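Tonport opens its doors: come and see our lab robots at work

January 26, 2020

I'm Olga Quintana, I look after visits here at Tonport, and I've been itching to write this one! On our open day in May we're letting the public into the automation lab for the very first time, and there are 2,000 free tickets to be had.

We ran a rehearsal with a group of 12 guests so that we could iron out the wobbly bits (the coat rail, mainly, and my microphone). The demo bench is chemistry: glassware in a clear rack, a funnel, a bit of white powder to be measured out, and a robot arm alongside. It's small stuff, the sort of job you might remember from school, and I love that you can stand there and follow every move.

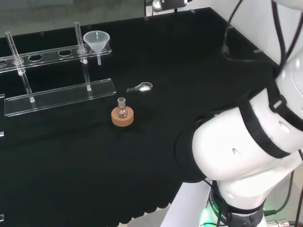

Chaminda Barua wanted to know whether children would be able to follow it too, and felt the talk should be shorter and the watching longer. Fair point, and we've taken it on board. The talk is now 12 minutes, and after that you can stay at the rail as long as you like.

My own favourite bit is the handling of powders. Anyone who has tried to tip flour into a narrow bottle will know how fiddly it gets, and glass doesn't forgive a clumsy hand.
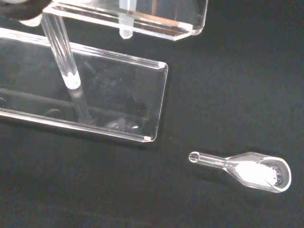
We'll run the demo all day, with 33 places at each sitting, so please pick your time when you book. Ashraf Gaber will be on hand with answers about grippers, cameras and the software side, and Aitana Cantero is leading a hands-on table next door where you can have a go at steering an arm yourself (I'm not very good at it, you'll probably beat me).

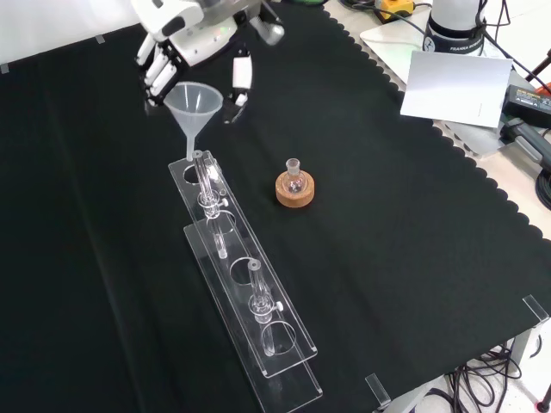 Cayetano Montoya asked if we could slow the whole thing down for one sitting, so that people can talk it through as it goes along. Yes, we can! The first sitting of the afternoon will be the slow one, and it's also the quietest if you'd prefer less of a crowd.

Tea and cake will be in the Lodura Room, and the Escobar entrance has step-free access. Tickets are on the visits page of our website, and school groups should ring the front desk and ask for me.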